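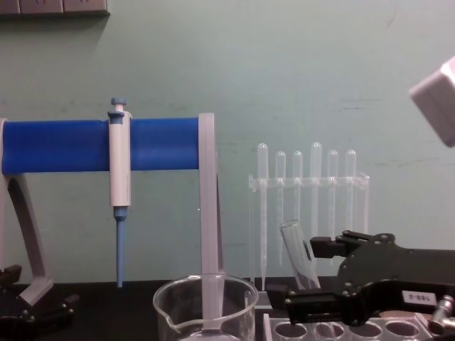
My multichannel drips on one side, is it me or the pipette?

Posted in: Bench Life > Equipment and Upkeep

Hi all! Long time reader, first time posting, so go easy on me. I started a new job in July at a small water testing lab and inherited a drawer of pipettes from the person before me (who left no notes, thanks a bunch). Most of them are fine. The single channels I love. But there's an old Gestwood multichannel that is making me nuts. When I fill a plate, the channels on the left end always seem to come up a little short, and if I hold it over the reservoir for a few seconds I get a drop hanging off one of those tips. The right side looks great every time.

Stuff I've tried: new box of tips, a different brand of tips, pushing the tips on harder, pushing them on softer, swearing. I also wiped down the outside with ethanol. My boss says we can send it out for service but the turnaround is 4 weeks and we'd be stuck without it the whole time, and I've got plates to run pretty much every morning.

Is there something I can check myself before it goes in the mail? And is it possible I'm just holding it crooked? I'm left handed, if that matters. I never had any real training on multichannels, I just sort of picked it up and went.

Thanks!!
plate_goblin

Kuslow
Seals. It's the seals. Send it in.

Yiran Feng
Okay, it could well be the seals, but I'd try a few things first, because I sent one of mine out once for the exact same complaint and it came back with a note saying nothing was wrong with it. I was so embarrassed! And out the service fee.

First thing, do the hang test properly. Put on fresh tips, set it to 100 microliters, pull up plain water and hold it straight up and down over the reservoir without touching anything. Count to twenty. If you get a drop on the same channel every time, even when you swap the tips around, then air is getting in on that channel. If the drop moves when the tips move, it's the tips.

Second, look at the levels before you dispense. Hold it up at eye level against something plain (I use the back of a notebook) and see whether the left end is really low or if the whole row is on a slant. A slant makes me think you're loading the tips at an angle. Lefties and righties both do it, you just do it in opposite directions, ha. What fixed it for me was to quit rocking side to side when I pick tips up. I go straight down, press, then a little rock front to back, and that's it. If you really slam it side to side you can loosen the cones over time too, so check that none of those wiggle.

Third, if the drop really does stay put, pop the lower part off and have a look at the cone. Check your manual first because they don't all come apart the same way, and lay everything out in order on a paper towel. I've found dried buffer crusted around the end of a cone before, and warm water with a little dish soap took it right off. Rinse it with distilled and let it dry all the way overnight. If there's an O-ring and it looks flat or nicked, that's your leak, and you can usually order a bag of them for way less than a full service.

Last thing and then I'll shut up. Prewet your tips. Pull up and push out 2 times before the one that counts. It helps a ton, especially first thing when the room is chilly and your reagent just came out of the fridge.

Oh, and whatever you change, weigh some water on the balance afterward, one channel at a time. It's boring and it takes forever, but I wouldn't run real samples on it until the numbers look right.

Jumby
Agree with most of the above, but I wouldn't take it apart if your lab is accredited! Ours has to have a sticker from the calibration people, and if you open it up the sticker is no good anymore. Ask whoever does your quality paperwork.

Also does anybody store theirs lying down in a drawer? You said they came out of a drawer. If it got put away with liquid up inside, it could've run back into the barrel and gunked things up in there. We hang ours on the stand at the end of the day, all of them, and the multis get their own hook because they're heavy. I got a used Hlongwane rack off the surplus list and it's been great, kind of ugly though.

You might ask a neighbor lab if you can borrow one for 4 weeks too. We've lent ours out plenty. Bring cookies when you return it.

plate_goblin
Update! Did the hang test, and the drop stays on the second channel from the left whatever tip I put on it. So that one's a leak. But the levels were ALSO slanted and that part is totally me, I've been rocking side to side like a maniac. Asking about the sticker before I open anything up. Thank you Yiran and Jumby (and fine, Kuslow).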